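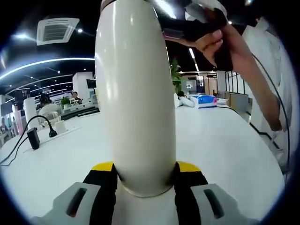 3.2 Collecte des démonstrations

La collecte a été faite par les étudiants du module projet, en binômes, le jeudi après-midi. Pince tenue à la main, caméra embarquée, pas de bras à ce stade. Objectif fixé en janvier : 800 démonstrations exploitables sur la tâche « prise verticale d'objet haut », toutes prises dans une vraie salle et pas sur un banc vide. Donc éclairage non contrôlé, gens qui travaillent derrière, câbles sur la table. On a gardé tout ça volontairement.

Figure 3. Prise d'un objet cylindrique blanc cassé, brillant, maintenu par le bas entre les deux doigts de la pince. Reflets des plafonniers le long du bord gauche de l'objet.

L'objet de la figure 3 fait partie de la série « brillants ». C'est la série difficile : peu de texture, des reflets qui se déplacent avec la caméra, et une hauteur qui masque une bonne partie du fond. Sur le suivi visuel, l'odométrie décroche plus souvent qu'avec les objets mats (voir 4.1). Les bandes jaunes sur le dessus des doigts servent de repère pour estimer l'ouverture, segmentation couleur simple, seuil fixe. Ça marche correctement tant que rien d'autre de jaune n'entre dans le champ.

Protocole. Chaque binôme fait 24 essais par objet, on change les rôles à la moitié. Un essai dure au plus 20 secondes, au-delà il est coupé et compté comme échec. Départ pince ouverte, approche libre, fermeture, levée, maintien, repose. Aucune consigne sur la trajectoire. C'est un choix discutable, on y revient dans la discussion : la variabilité entre opérateurs est forte, surtout sur l'approche, certains arrivent par le côté et d'autres presque du dessus.

Annotation. Étiquetage manuel à partir des vidéos, 2 annotateurs par essai, désaccords tranchés par K. Dramani. Étiquettes retenues : prise stable, glissement, chute, abandon. La catégorie « glissement » à posé problème au début, les annotateurs ne mettaient pas la limite au même endroit. Définition revue après la première séance et essais concernés ré-étiquetés.

Mains dans le champ. Assez fréquent, un peu partout dans le jeu. Sur la figure 3 par exemple, la main en haut à droite tient un objet noir tout près du sommet du cylindre. Pas de filtrage à la collecte, ces images sont marquées « occlusion/main » et l'évaluation est faite avec et sans. Pour le modèle de base (Pambridge, version du cours) l'écart est faible. Pour Trotard, nettement moins, sans doute à cause du recadrage serré en entrée.

Limites connues. Une seule salle. Peu d'opérateurs, tous droitiers. Les séries n'ont pas été mélangées entre les séances, donc objet et heure de la journée sont en partie confondus, a corriger pour la prochaine campagne. Enfin pas de mesure d'effort aux doigts : la notion de prise « stable » reste purement visuelle.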